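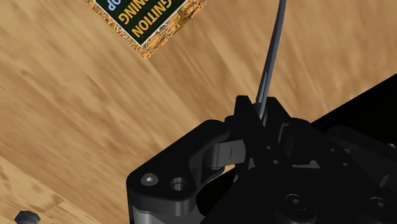
To: porkach-users
Subject: Re: [porkach-users] force stop not tripping on thin objects, DON'T copy this config to a real arm

Quick reply between meetings, sorry for the mess. Short version first: I can reproduce it, it's worse than the original report says, and please pull the Cesness config off anything with a motor in it until we sort this out. Longer version inline.

> Hi all,
>
> We run the tabletop scene from the Jaletti pack (the one with the sewing
> machine and the book on the round table) with the Franka arm and the stock
> gripper. Task is simple, grip a thin rod, carry it over the table, put it
> down next to the book. Force stop is set to 40 N in the Cesness config.
>
> Last night one run kept pushing after the rod should have been down. The
> log shows contact force going over 60 N and no stop. The arm finished the
> move and reported success. No warning, nothing in the console.
>
> Anyone seen this? Is it the scene, the gripper model or the controller?

All three had a hand in it I think, but the one that matters is the controller. Went through it this morning.

First thing I did was swap the rod for a fat block. Stop trips at 40 like it should, every run. Put the rod back, no trip. So it's not the threshold being ignored, that was my first guess and it was wrong.

Second guess was the collision mesh on the fingers. That one is half right. The mesh on the inside of the left finger is coarser than on the right, and a thin object can settle into it a little. When it does, the contact solver drops the contact on one step and picks it up again on the next. On, off, on, off. You don't notice on screen, the rod just sits there. But in the raw contact log it looks like a comb.

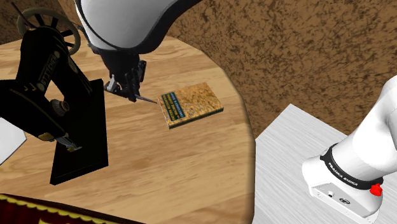 Now the bad part. Cesness wants the force over the limit for 2 contact samples in a row before it calls a stop. With the contact flickering it never gets them in a row. One sample over, next one zero, counter resets. It'll do that all day. You could push the rod thru the table and it would still say success.

> We tried a lower threshold and it did not help. We also tried slowing the
> arm down. The spike came later in the run but it was the same spike.

Right, same here. Neither one touches the counter. Please don't anybody go down to some tiny threshold and call it fixed, you'll get stops on the block and still none on the rod.

> Is it safe to carry on collecting with this scene? We were planning to use
> the same stop settings on the real arm in May.

No to the second part. Flat no. A real force reading won't flicker the way the solver does, I know, and somebody is going to write back and say so. But it's noisy, and a dropped packet gets filled in with zero by the same code path. I checked, it's the same function. So a bad cable or a busy network could give you the same comb, with a real arm and somebody's hand near it. I haven't seen that happen and I don't want to be the one who does.

At Laizer we've taken the Cesness stop out of the chain for anything physical until there's a fix. The arm's own limits stay on, E-stop within reach, one person at the table and one at the button. If you're relying on the Cesness stop as your only stop, well, don't, and that was true before this bug.

For sim work, yes you can carry on, but treat any run with a thin object as suspect. What I'd do:

- Turn on raw contact logging. It's off by default, which is how this stayed hidden. Files get big.
- Search the old logs for contact that goes to zero for a single step between two nonzero ones. Throw those runs in a separate folder, don't delete them, I'd like a few.
- Don't trust the success flag. It only checks that the arm got to the end pose, it says nothing about the force on the way there.

There's a workaround that holds up so far. Replace the in-a-row counter with a window, any 2 samples over the limit inside 45 ms and it stops. I ran the rod with that and it tripped on every run. The block still trips too, and I got no false stops on a plain carry with nothing in the way. Only tried it with the rod held at a slant though, pointing off to the side. Straight down is still to do, and I'd expect straight down to be the harder hit.

Patch is not in a fit state to send, it has my paths hardcoded all over it. Will clean it up tonight and post to the list. If somebody who knows the Cesness code better than me wants to do it properly go ahead, I won't be offended. The zero fill on a missing packet needs to go as well. A missing reading should count as a fault and hold the arm, and that's a separate fix from the window. Please don't let them get merged as one thing, I want to be able to back one out.

> Also the gripper sometimes closes a little further after the grasp is
> reported as done. Related?

Maybe. I see it too. The fingers creep in a bit, then it stops. Could be the same mesh problem, rod settles and the fingers follow. Could be the grip controller chasing its own setpoint. Haven't had time. Can you send the log from that run, and say which Porkach build it was? You didn't put it in the first mail and the solver defaults changed between the last two builds, so it matters. Mine is the current one, clean install, no local changes exept the logging.

One more question for whoever maintains the Jaletti pack: is the left finger mesh different on purpose? If it was decimated to save time then the right one should of been done too, and if it wasn't then something in the export ate it. Either way I'd like both fingers to match. It won't fix the stop but it makes the flicker a lot rarer, I tried mirroring the right one over and had to hunt for it.

Gotta run. Again – sim only until the patch is in, and if you already copied those stop settings to hardware, pull them now and then read the rest of this.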